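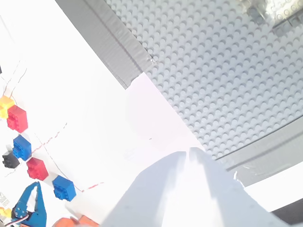
Open day at the Simard building -- who went?

gearloose29
Posted Mon 15 October

Just back from the Simard open day and I have to tell somebody! I drove over for the big warehouse machines on the ground floor and ended up spending most of my afternoon upstairs at the LEGO table. Small arms, ordinary bricks, a person at each station happy to answer anything you threw at them. Marlene Nguyen gave the talk at two and took questions for so long that they had to move the next slot back.

What got me was how close they let you stand. I've been to the Jilura show twice and everything there is behind plexiglass. Anyone else make it?

trerkusham_tom
Went in the morning with my daughter. She's eight and she now wants an arm for her birthday, so thanks for that, Simard. We missed the talk. Was it any good?

gearloose29
Really good. She spent a long time on why bricks are harder than they look -- the fit is tight, so being a tiny bit off matters a lot more than it would with, say, a box on a shelf. Then she put up her list of failed grips from the summer, 3581 of them, sorted by cause. I could have looked at that slide for an hour.

pallet_jack
I'll be the grump. I pick and pack for a living and I don't see what toy bricks have to do with anything. The floor downstairs was the real show. Zusari had a cell down there doing 800 cartons an hour and there were maybe ten people watching it.

gearloose29
Fair, the Zusari cell was great and I did go back for it. But that one does the same carton all day long. Upstairs they had the colors all mixed up together inside a little wall: 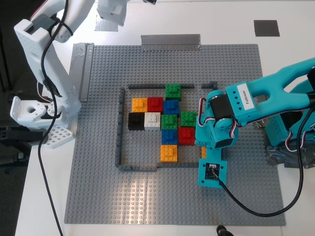
The big gray baseplate upstairs, with the arm marked "Follower" on the right

pallet_jack
OK, nice picture. I'd still take the cartons.

CBeaudoin
Clifford Beaudoin here, I helped set up the second floor. Glad you all had a good time! pallet_jack, I hear you, and I came from packing myself. We like bricks for a dull reason: they're cheap, every one is the same size, and if a visitor walks off with one we're fine. By the way, the tape is my work. I went through a lot of tape.

trerkusham_tom
Ha, my daughter asked about the tape! Does the baseplate shift if you don't?

CBeaudoin
It creeps. A little push each time and by lunch you're off by a stud.

mossy_bolt
Wish I'd known about this. Is there another one before the holidays? It's a long drive for me from the other side of Trerkusham, but I'd do it.

CBeaudoin
We're planning a smaller evening in November, second floor only. Sign-up goes on the Simard page next week.

pallet_jack
Second floor only, of course.

gearloose29
Come anyway, I'll buy the coffee. mossy_bolt, I can give you a ride from the park and ride lot if that helps.

mossy_bolt
Yes please! Sending you a message now.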